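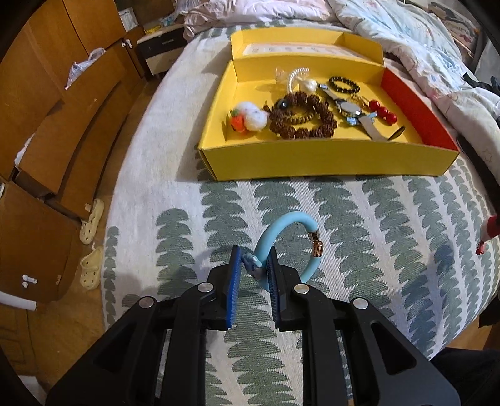
Ticket 1509: Guviris hand-held gripper, pads slipping on smooth round items

Status: Closed
Product: Guviris hand-held gripper kit, trial unit
Opened by: Shazia Siddiqui
Assigned to: Raymonde Chan, Darora support
Opened: Jul 22, 2023

Problem as reported

We have the Guviris kit on trial and are using it for pick and place with small accessories. Flat or textured items are fine. Smooth, thick round items turn in the pads when I lift them. The worst is a light blue ring bracelet with a metal clasp. I close on it near the charm, lift, and the ring swings over until the clasp side hangs down. Beads sometimes do the same but not as badly.

It happened on 17 lifts this morning before I stopped and wrote this. The trigger feels normal. Nothing is loose that I can find by hand. I'm working over a bed with a woven spread, picking out of a shallow cardboard box and putting things back in it.

Please let me know if this is a fault or if the pads are just not meant for this. We have to tell Ansari whether we are keeping the kit.

Shazia

Reply from Raymonde Chan

Thanks, Shazia. Please try these in order and write back after each one. Don't change two things at once.

1. Wipe both pads with a damp lint-free cloth. No alcohol, it dries out the ridges. Let them air dry.
2. Close the gripper on nothing and look at it from the front. The pads should meet along their full height. If they touch at the tips and leave a gap lower down, tell me which side is leaning.
3. Check the pivot screws with the small driver from the kit. Snug only. If you overtighten them the linkage drags and you lose closing force.
4. Repeat the lift with the same bracelet, then with something that has a flat side.

Also, which pad set is on it? The trial units went out with either the standard or the soft set. The bag they came in has it on the label.

Update from Shazia

Step 1 done. Slightly better for the first few lifts, then the same as before.

Step 2: they touch at the tips first. There is a gap lower down and I think it's the left one that leans. Mohsin Sial looked at it too and says left.

Step 3: one screw on the left side took almost a quarter turn before it was snug. The others didn't move.

Haven't done step 4 yet. The pad bag says standard.

Update from Shazia

Step 4. For the flat-sided item I used a hair clip with heart charms. 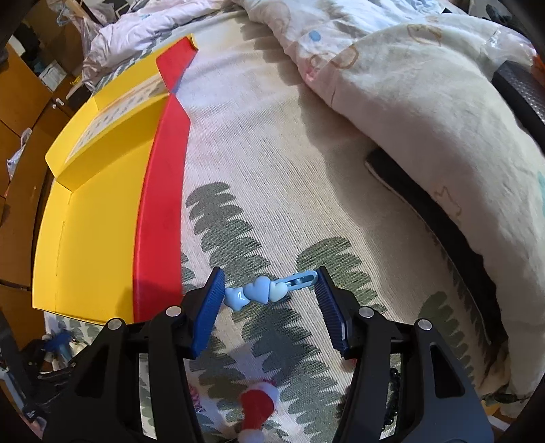 With the screw snugged up, the clip held on every lift, including when I took it by the hinge end and moved it sideways over to the box. The bracelet is better than it was but still rotates if I grab it far from the clasp. If I grab it close to the clasp it stays put. I don't know if that counts as fixed.

One more thing – closing now makes a faint click at the end of travel. It didn't before.

Reply from Raymonde Chan

The click is probably the left pad seating against its backing. Back that screw off by a hair and see if it goes away. If it doesn't, take the pad out and push it back in until it sits flush at both ends.

On the bracelet: a heavy clasp on one side of a smooth ring will always try to swing to the bottom. Two small contact patches can't resist much of that. The soft set has a deeper ridge and does better on tubes and rings. I'm sending you two pairs from our Brelham stock at no charge. Use one and keep the other as a spare.

Please don't put tape on the pads in the meantime. Another trial customer did that and the glue got into the ridges.

Update from Shamim Sial

Writing for Shazia, she's out until tomorrow. Backed the screw off and the click is gone. Pads close evenly top to bottom now. Soft set arrived and I fitted it. The left pad was stiff going in and the instruction card shows it upside down compared to the part, so you may want to fix the card.

Bracelet: 15 lifts, it turned twice, both times when I took it straight across from the clasp. Clip and beads fine.

Reply from Raymonde Chan

Good. I've passed the card problem to Aoi Ogura, who looks after the printed material. A corrected one is due in September.

I've recorded the loose pivot screw as an assembly fault on your unit. It won't affect the trial terms. I'm closing this, but reply here if the screw works loose again and we'll swap the left finger.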